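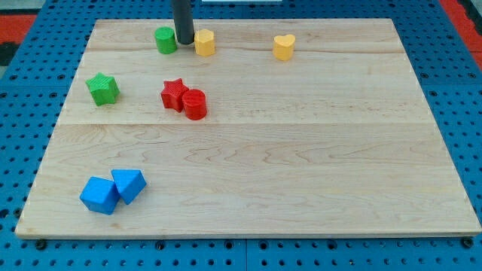

Shape Blocks and Board – Gallery

Posted 23/07/2023 by Intan Raju

This page collects notes on the small block set used for our tabletop layouts. The blocks are solid-colored, one color to a piece, and are placed on a plain board of pale wood. The board goes on the blue perforated table so that it can be lifted off whole and the table used for other work. The set was put together by Sutrisno Chin from the Hebden shape series, with spares kept under the same labels.

Layout
Eight blocks, spread out and left standing. Spacing is uneven on purpose. Some pieces touch, others have clear wood on both sides.

Green cylinder
Round top, straight side. Placed upright near the far edge. It has no front or back, so its rotation is not recorded on the layout sheet.

Yellow hexagonal block
Close to the green cylinder in height. The flat faces make small changes in angle easy to read. Rotation is logged to the nearest face.

Yellow heart
Two lobes with a small notch between them. In this layout it stands alone, farthest to the right. The notch is the reference point for direction.

Green star
Five points, set near the slanting left edge of the board. The sides are faceted and the top reads brighter than the lower faces. Logged by the point that faces away from the near edge.

Red pair
Two red blocks in contact, left of center. Touching pieces are entered on one line of the sheet, with the contact noted in the last column.

Layout sheets
There are 200 sheets in the Jistex binder, one layout to a sheet. Of these, 164 have been checked by Faizal Khoo. The rest are due in September. Sheets with a missing rotation value go back to whoever set the board.

Storage
The blocks are kept in 2 trays – one for the working set, one for spares. Wipe with a dry cloth before putting away. Do not stack the hearts on the stars; the points mark the paint.

Corrections to the labels go to Sulastri Saragih.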